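## About Gunawardena

Gunawardena runs a packing and light assembly shop in Clurnville, with a second site in Drurgate that opened in September. We handle small orders for makers who have outgrown the kitchen table, up to 800 parcels a day in the busy months.

Two-armed robots now do part of the lifting and sorting at both sites. Every new task is tried in simulation first, and the people who do that job by hand watch the trials and say what needs to change.
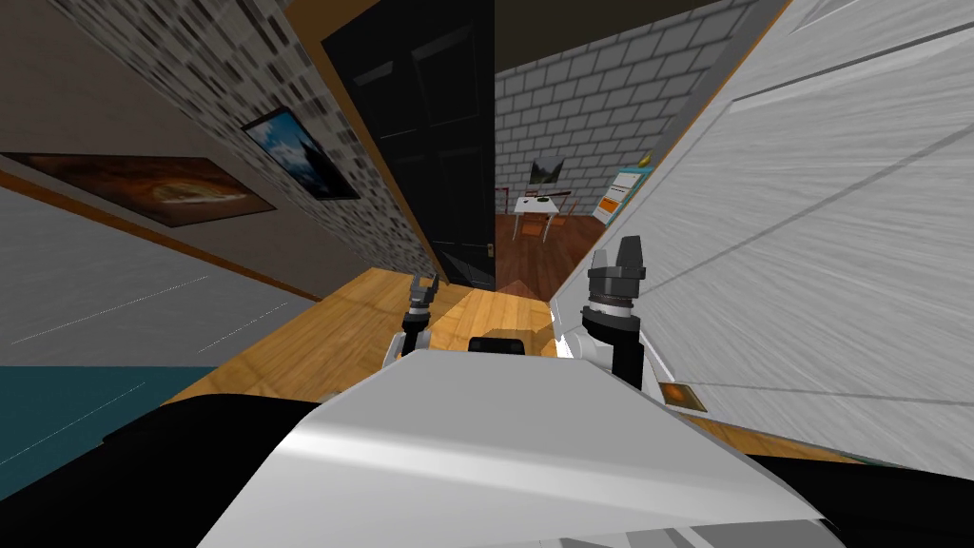
*Simulated trial: a white two-armed robot in a furnished interior, with a wooden surface in front of its grippers.*

No jobs were cut when the robots came in. The work did change. Packers who used to stand at one bench for 8 hours now split the shift between checking, repairs and customer calls. Operator training takes 10 days, is paid at the normal rate, and is open to anyone on staff. Night shifts at Clurnville have ended.

Some work stays with people, including gift wrapping, returns and anything breakable from the Folbridge line.

Page updated 12/28/23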